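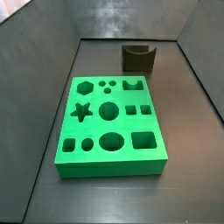
图1 绿色泡沫形状分类板，板面上有不同形状的凹槽

第六讲 风机与泵的状态监测：报警值怎样设定
主讲：Chibuzor Danladi
周四上课用，请先读完第一节和第二节。

一、复习
上一讲我们讲了三种常用的信号：转速、电机电流、轴承振动。转速信号最便宜，可是它反应得很晚。叶轮还在转，轴承可能已经磨损了。电流信号容易取得，但是受电压和负载的影响比较大。振动信号最早给出变化，安装传感器的位置也最讲究。

二、报警值和停机值
初学的人常常把这两个值混在一起。报警值是给人看的，到了这个值，值班人员应当去现场检查。停机值是给控制器用的，到了这个值，设备自动停止。两个值之间要留出足够的时间，让人能走到设备旁边。

设定报警值以前，必须有基准值。基准值要在设备正常、负载稳定的时候测量。新设备刚装好的第一天不适合做基准，润滑脂还没有分布均匀，读数会偏高。

三、课堂算例
Sterkari 泵房有一台循环泵，运行了 2,000 小时，我们用其中负载稳定的时段作为基准。这个时段一共有 379 个有效读数。做法如下：
先把启动和停止时的读数去掉。
再求平均值和标准差。
报警值取平均值加三倍标准差。
停机值不用统计方法，按照制造厂的说明书取。

请注意第三步。如果读数的分布明显不对称，三倍标准差就不合适，应当改用百分位数。判断的方法是先画直方图，用眼睛看一看。去年五月的作业里，有 11 份没有画图就直接计算，结果报警值比停机值还高。

四、延时
瞬间的尖峰不应该引起报警。一般给报警加一个延时，信号连续超过报警值，延时到了才输出。Lencho 控制器的延时参数在第 29 号菜单，单位是秒。Grulter 的旧型号没有这个参数，要在上位机里用程序实现。延时太长也有危险，特别是畜舍通风，夏天风机停了以后温度上升得非常快。畜舍的转速报警延时请取短一些，另外要有一路独立的温度报警，不能和转速报警共用电源。

五、报警的传送
继电器输出建议用常闭接法，断线的时候也会报警。Nirnanell 冷库的案例我们下次详细讨论，那里的接线是常开的，电缆断开以后很长时间没有人发现。

六、思考和练习
请说明为什么同一台风机在冬天和夏天可以有不同的电流基准。
用课程网页上的数据表重做第三节的计算，附上直方图，并写出你删除了哪些读数。
画出常开和常闭两种接法的电路图，标出断线的位置。

作业写在纸上或者打印都可以，下次上课以前交。数据表里时间一列用的是当地时间，第二页的单位是毫米每秒，和第一页不同，计算时请小心。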